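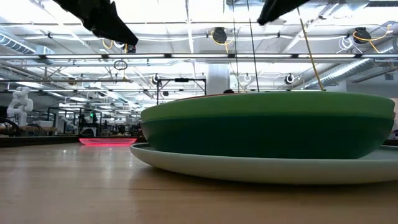

Stacked bowls and a plate under the open gripper fingers at the Prulbridge shared workshop.

FOR IMMEDIATE RELEASE

Prulbridge Workshop Members to Publish Plans of Rollport, a Table-Clearing Robot for Home Builders

PRULBRIDGE, 22 Aug 2019. The members of the Prulbridge shared workshop will publish in September the complete building plans of Rollport, a robot arm project for clearing dishes from a table. The plans are free of charge and are made for persons who build at home or in a shared workshop, with normal hand tools and access to a 3D printer.

Rollport began 14 months ago as an evening project of eight members. The first wish was simple: to have an arm which can take a bowl from a dining table and put it in a dish rack without supervision. The group has reached the first part of this wish. The arm can take single bowls and cups, and it can carry them to the rack. Stacked dishes are the present work, and they are more difficult than the group expected at the start.

"One bowl is a solved task for us," the build group said in a common statement. "Two bowls, one inside the other, is a different task. The fingers must decide if they take the upper bowl only or the whole stack, and from some angles the line between the two bowls is very thin. We have spent most of this summer on that thin line."

For the stacking work the group uses ordinary tableware from the kitchens of the members. Bowls are tested with plates under them, because this is how people leave them after a meal. The colors of the two bowls in a stack are sometimes chosen close to each other, for example two kinds of green, so that the software cannot depend only on color to separate them.

The gripper has two fingers and is the part that was changed most often. The present design is version 7. Earlier versions held the rim well but pushed the bowl to the side in the last moment before closing. In the present version the fingers open wider than the widest bowl in the collection and come down from above before they close. The opening width can be changed in the settings file, and a home builder with smaller cups should do this before the first test.

The drive electronics come from Silteck, a supplier of small motor controllers, which gave the group a discount on the first set of boards. The group bought all later boards at the normal price. The plans also contain a wiring diagram for builders who prefer controllers from another maker. This second diagram was tested on one arm only, and the group asks builders to report if they find mistakes in it.

WHAT THE PLANS CONTAIN

The package contains the drawings for the base, the arm segments and the gripper, the files for the printed parts, the wiring diagrams, the control software, and a building guide of 108 pages. The guide was written by members who are not engineers by profession. It starts with the preparation of the table and ends with the first pick of an empty cup. A chapter on cable routing was added in the last weeks, after two members lost a full evening to a cable that was too short for the turning of the base.

Builders should plan a table that does not move when the arm stops suddenly. A kitchen table is possible, but it should stand against a wall or be fixed to the floor. The guide asks that an emergency stop button is mounted within reach of the person who tests, and that no other person puts hands on the table while the motors have power. Glass is not recommended for the first tests. The group speaks here from experience.

The software runs on a normal desktop computer. A laptop also works, but the camera pictures are then processed more slowly and the arm waits between movements.

OPEN BUILDING EVENINGS

Together with the publication, the workshop will hold open building evenings in its hall on Cullinane Street in September. Visitors can bring parts they have already printed and compare them with the parts of the group. It is also possible to come without any parts and only look. Persons under 14 are welcome together with an adult.

Registration is not needed for a visit. Who wants to use the workbenches should write to the workshop before, so that a place can be kept free. Printing on the machines of the workshop is charged at the usual material price for members and guests.

The group will continue to work on stacked dishes after the publication, and new versions of the gripper drawings will be added to the same package. Cutlery is not supported at this time. Several members would like to start with spoons in the winter, others want to finish the plates first, and the discussion is still open.

ABOUT THE PRULBRIDGE SHARED WORKSHOP

The Prulbridge shared workshop is a member-run space for building, repair and learning. It offers workbenches, electronics places, 3D printers and an area for robot projects. It is financed by monthly member fees and by courses. Rollport is a project of its members and is not sold as a product.

PRESS CONTACT

Questions of the press about Rollport and requests for a visit can be sent by letter or brought in person to the office of the Prulbridge shared workshop, Cullinane Street, Prulbridge. Journalists who wish to see the arm in operation are asked to mention this in their request, as the arm is not set up on every evening.

###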